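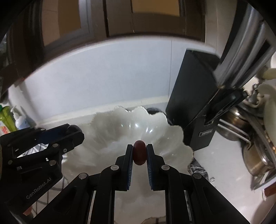 Could we please settle the netting before anything else, came the shout from the back row, as last year we talked about cake for half the evening and the blackbirds had the lot. Fair point! So I moved netting to the top and the agenda went out of the window from there.

Wallstead Fruit Growers
Minutes, 13 May 2022, in the chapel room
Present: 14 of us, plus the two who came for the seed swap and stayed for the biscuits
I took the notes again, so moans about spelling to me please.

Netting
We have one big roll left in the shed at Clulent Lane and it has holes in it. I said I thought it would do another year with a bit of string (I still think so) but I was outvoted. We agreed to buy new, the soft sort with the small mesh, and to share it out by the row. Anyone with a cage of their own is not in the share-out. There was a long chat over whether hedgehogs get caught in it. Two people had seen it happen, so it must be pegged tight or kept well off the ground, and I'll put a note on the shed door.

Last meeting's minutes
Agreed, apart from my line on the pear tree, which is a quince. Sorry, quince.

The Vondráček order
The young trees from Vondráček came in good shape and all but one are in leaf. The sulky one is in the corner by the tap and I've scratched the bark and it's green underneath, so we're leaving it be. We still owe them for the stakes. The bill is £32 and I was told off (nicely) for having it in my coat pocket since the winter. Paid by the time you read this, I promise.

There was some feeling that we should try the Preto plum next time. I'd never tasted one, and it was described to me as "like a damson that's been on holiday", so now of course I want one. Others felt we have quite enough plums and nowhere near enough gooseberries. We went round in circles on that and I've put it down for September, when people will have picked what they've got and be sick of it.

Water
The butts are low already. We talked about a bigger tank, 1000 litres, second-hand, which would sit behind the shed if we move the pallets. Main worry is getting it up the lane, as the gate is narrow and the bend is worse. I'm to measure the gate. Until then it's cans only, no hoses, and please put the lid back on the end butt — I fished a very cross frog out of it and I don't want to do it again.
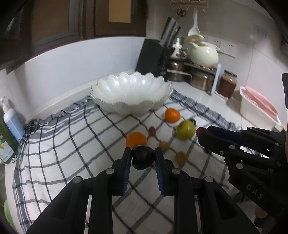

Small fruit, one nearly black and one dark red.

Open evening
We're doing it again, same sort of thing as before: tables out, a few plates to try, plants for sale by the gate. We need 4 people to run the plant stall and so far we have me. I asked for labels to be written in pencil this time, as the felt pen washed off in the rain and we sold a lot of mystery currants. Somebody wondered if we should charge to come in. Most said no, a jar by the door is plenty, and I was glad as I didn't fancy standing there with a ticket roll.

Jam jars
Stop bringing them! The shelf is full. Lids, on the other hand, we are desperate for.

Anything else
Greenfly on the cherries, bad at the top end. Soapy water and squashing, same as ever, though a couple of you swear by leaving it to the ladybirds. The strimmer needs new cord. The bench by the compost is wobbly so sit at the left-hand end. A pair of green gloves was left on the radiator and I have them at home.

Next meeting is in September in the same room, and could whoever has the big teapot bring it back.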